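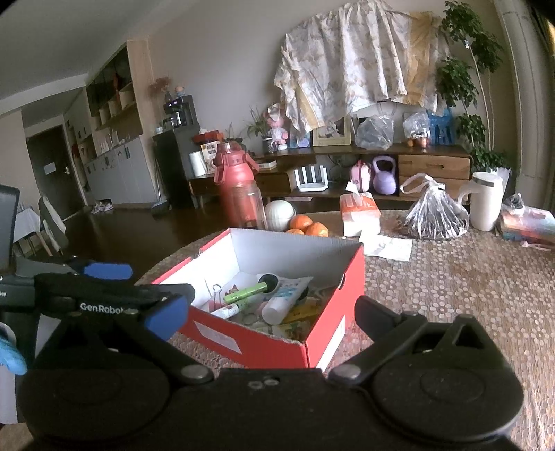

The red shoebox on the living room table, September.

Following the move to Jasholm, this household has adopted a written policy on small items. Tubes, clips, cards and bottles under 9 inches tall are to be kept in a single open box on the round table. The red shoebox has been selected for this purpose. It presently holds a green tube with a black cap, a white bottle, a binder clip and a yellow card, among other things.

The box is reviewed every 2 weeks. Items not used within 4 reviews are moved to the hall closet or discarded. Receipts remain outside the box until they have been entered in the household ledger, where the last entry was number 2218.

Oranges, mugs and the tall water bottle are exempt from the policy. The low TV cabinet will be addressed in a separate post, once a decision has been reached on the kettlebell.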